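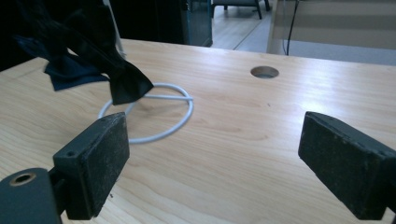

Alžběta Ondrejka wrote to us in April last year that the Rarnar table had been a sound purchase for her reading room, but that she would not order a second one until the firm changed its finishing instructions. Her letter led us to buy two of the tables for our own study hall and to keep them in daily use over the winter.

The Rarnar is supplied flat, with the legs and rails in one carton and the top in another. Assembly took two members of staff a little under an hour. The bolts are of good quality and the holes lined up on both tables. The printed sheet is less satisfactory. Step 11 asks for the cross rail to be tightened before the legs are square, and anyone who follows it will have to loosen the rail again.

In use the table is steady. It does not rock when several readers write at once, and large atlases may be opened flat without hanging over the side. The height suits most adult chairs, although readers using our older Fovero seats found the rail close to their knees.

The finish is the weaker part. The makers advise a coat of oil twice a year, and the sheet does not say how long the table must then stand unused. We lost two days of use on the first occasion. Starkuvach, who supply the table in our region, answered our enquiry promptly and told us to allow a full night with the windows open. That advice should be printed.

At 372 euros the Rarnar costs more than the Pacheco table we reviewed previously. The Pacheco is lighter and easier to move, but its joints had worked loose by the end of the first term - a serious fault in a public room. We recommend the Rarnar for libraries and schools where tables remain in one place. Spare bolts must be ordered separately.

Reviewed March 24, 2022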